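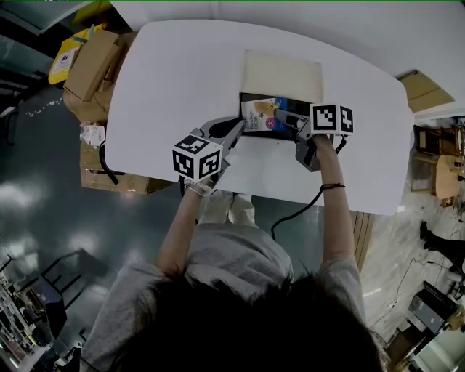 # Packing single snack packets so they don't arrive as crumbs

**Sumeya Workneh**, posted 6/14/24

I send out small snack parcels for a fundraiser that my sister and I run. Most of what goes in is baked, the sort of thing that comes in a thin printed packet with a bit of air in it. Each packet goes in a shallow black tray, then a cardboard lid goes over the top, then the lot goes in a posting box. We work at a white table with the flattened and made-up boxes stacked on the floor on the left.

We did 81 parcels in January and had nine complaints about broken biscuits. The packets weren't split or open. The contents had just been knocked about. The trays are from Brendska and they're a little bigger than the packets, so there is a gap on all four sides.

I have three things I'd like help with.

- Should I fill the gap in the tray, and if so what with?
- Is it better to lay the packet flat with the picture facing up, or stand it on its long edge?
- We keep taking packets back out to check the date, and I think that's where some of the damage happens. How do you lift a packet out of a tray without squashing it?

The next lot is 200 parcels, so I can't spend five minutes on each one. I'd also like to keep the trays as I have 372 of them left and they weren't cheap.

---

**oatcake_lane**

I packed for a farm shop for a good few years, and we posted a lot of shortbread. I'll go through yours in order.

Fill the gap, but only at the sides. A strip of tissue folded over twice and pushed down each long side is enough. Don't put anything hard in there, and don't pack it so tight that the packet bows upwards. You want to be able to tip the tray and see the packet stay where it is. If it slides, add another fold. Shredded paper works too but it gets everywhere and customers moan about it.

Lay it flat. If you stand a packet on its edge, everything inside drops to the bottom and the lowest biscuit takes the weight of the rest. Flat spreads it out. Picture side up also looks better when the box is opened.

For getting it out, use both hands, one on the left end and one on the right. Take hold of the sealed ends where there's no food and bring it straight up. Most people go in with one hand and pinch the middle, and that's your broken biscuit. If the tray is too snug for fingers, lay a strip of paper across the bottom before the packet goes in, with both ends sticking up, and lift by that.

Better still, check the date before it goes in. Line up ten packets, read all the dates, write them on your sheet, then start filling trays. You shouldn't need to lift any out again.

One other thing. You say the lid goes over the top. Check that it doesn't touch the packet when it's pressed down. Put a loose scrap of tissue on the packet, put the lid on, press, take it off again. If the tissue has been flattened, your lid is too shallow and the postal sorting will do the rest.

---

**Sumeya Workneh**

Thank you, I tried the tissue test on a few and the lid does touch, only at one end where the packet is fatter. The fat end was towards the front every time because of how I'd been putting them in. Would it help to shake the contents level first?

---

**oatcake_lane**

Don't shake it. Lay the packet on the table and pat it very lightly with a flat hand, starting at the fat end. If it still touches, put a thin strip of card along the top edges of the tray so the lid sits a bit higher. Cut the strips from a spare box.

---

**Greg from the allotments**

just use bubble wrap

---

**parcel_pat**

I'd disagree with the tissue on a run that size. Cutting and folding strips for 200 trays took us most of a day when we did our Christmas boxes. We changed to Skakico paper pads, which come already folded. You put one each side and move on. They cost more, so have a look at what your time is worth.

Agree about laying it flat and about checking dates first.

I'd look at how your table is set out as well. Keep the middle clear apart from the tray you're filling and its lid. Put the lid at the far side, behind the tray, so you aren't reaching across the packet to get it. Boxes on the floor are fine but have them all on one side, the side of the hand you don't write with, and move them out a little if you keep catching them with your knees. We had two people on it, one filling and closing trays and the other boxing and labelling, and that was much quicker than both doing the whole job.

Post two to yourself before you do the full lot. Send one with filling and one without, and open them over a plate.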